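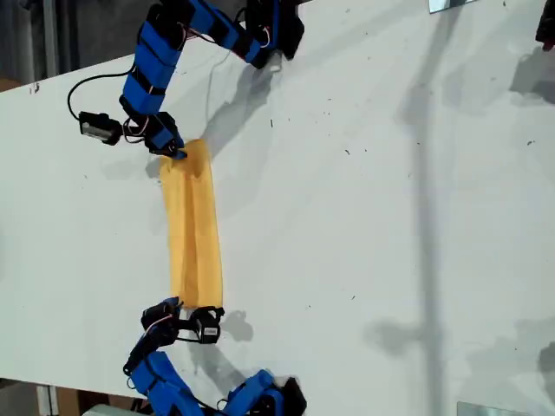

5. Folding and storing the cloths

Do this at the end of every shift, before the Baner cabinet gets locked.

1. Clear a patch of table and wipe it down. Crumbs stick to microfiber.
2. Shake the cloth out. Lay flat, care label facing down.
3. Fold lengthwise, long edge to long edge. Pull from both ends – not too hard – and smooth the crease with your palm.
4. Fold in half again, end to end. Stack in the Clivatlow bin, shelf 2.

Note: yellow cloths are for tables and counters only. Reorder code 1417. 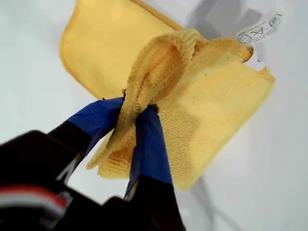 5. Check for specks before stacking. Bits of lint or grit go back out on the next table and scratch it. Shake again, or pick them off by hand.
6. Frayed edge? Set it aside for floor use, dont trim it.

CAUTION: No fabric softener, no bleach. Softener clogs the fibers and the cloth just smears.

CAUTION: Never stack damp. Hang first, fold later.

Bin empty or lid broken – tell Hanna Stetsiuk, ext. 182. Wash settings are in the nxt section.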